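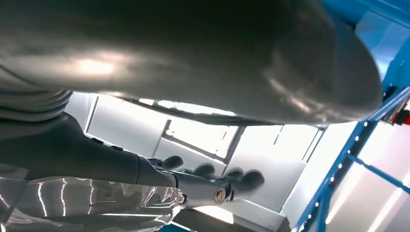

Dultwood's "free" winter bus passes come with a long list of catches
October 21, 2025

DULTWOOD - The city's plan to hand out free winter bus passes was approved last night with plenty of applause and very little arithmetic. Starting in December, the council says, anyone living inside city limits will be able to ride the Usside line at no charge until spring. Read past the first page of the plan, though, and the word "free" starts to wobble.

The passes will be good only on the Usside line, which runs from the hospital to the old rail yard by way of Main Street. Riders who need to change to any other route will pay full fare for the second leg. Under the current system a transfer costs nothing. So a person who now pays once to cross town would still pay once to cross town, only on a different bus.

The city's press release didn't mention that. It came up when a resident of the Goicoechea neighborhood, on the north side, asked how she was supposed to get to work. The Usside line doesn't go to Goicoechea and never has. The answer from the front of the room was that the program is "a first step" and that other routes may be looked at later. No date was offered for later.

Then there is the matter of getting a pass at all. Residents must apply in person at City Hall with a photo ID and a utility bill in their own name. That leaves out a good many renters whose landlords pay the water and power, along with teenagers, who are among the people most likely to be standing at a bus stop in the cold. Applications will take up to 21 days to process. Anyone who signs up on the first day of the program could be paying cash until shortly before Christmas.

Council member Isabelle Lemieux, who wrote the proposal, defended the rules. "We need to know that the people using this are the people paying for it," she said during the meeting. "I don't think an electric bill is too much to ask." She said exceptions would be made for hardship cases. Asked what counts as a hardship case, she said staff would work that out before the passes go out.

Lemieux has called the program the biggest change to city transit in a generation. That's a generous way to put it. The buses will run on the same schedule, with the same gap in the middle of the afternoon and the same last trip at 7:40 in the evening. The restaurants downtown close well after that, and so does the hospital's second shift. No buses are being added, and no drivers are being hired. If the pass is as popular as its backers predict, the main thing riders will notice is that there's nowhere to sit.

The money is harder to follow. The city says the program will be paid for by a grant and by "savings elsewhere in the transit budget." The grant covers the first 14 weeks. The savings are described in two sentences near the back of the plan, where they turn out to be mostly a delay in replacing bus shelters. Dultwood's shelters were due for replacement this winter. Several have been missing panels for long enough that regular riders know which side to stand on.

So the riders will wait for their free bus in the wind. It's fair to ask whether they would have chosen that trade if anyone had put it to them. The city did run a survey over the summer, but it asked only whether people would like free bus service. Almost everyone said yes. The survey did not mention the shelters, the transfers or the utility bill, and it's hard to see what can be learned from it.

Supporters point to Dunent, the next town over, which dropped fares on its downtown loop and saw more riders in the first month. That is true as far as it goes. Dunent's loop is short, it needs no pass, and people simply get on. The town also hasn't released any numbers past that first month, when the fall street fair was on and parking was closed off for blocks. A request from this news site for later figures had not been answered by the time this story was posted.

None of this bothered the council much. The measure passed with 2 members opposed, and neither of them spoke against the idea itself. One wanted to hold off until the transfer rule could be rewritten. The other asked what happens when the grant runs out and was told the council would take that up in the new budget year. By then riders will have gotten used to the passes, and taking them away will be a much uglier meeting than this one was.

There may still be something worthwhile here. People who live and work along the Usside line, and who have the right paperwork, will save real money over the cold months. For some households that will matter. But the plan as written helps the part of town that already has the best service and asks everyone else to wait for a second step that hasn't been planned, priced or promised.

Applications will be taken at the City Hall front counter on weekdays. The form isn't online yet. A clerk at the counter said this morning that she hadn't been given a copy of it either.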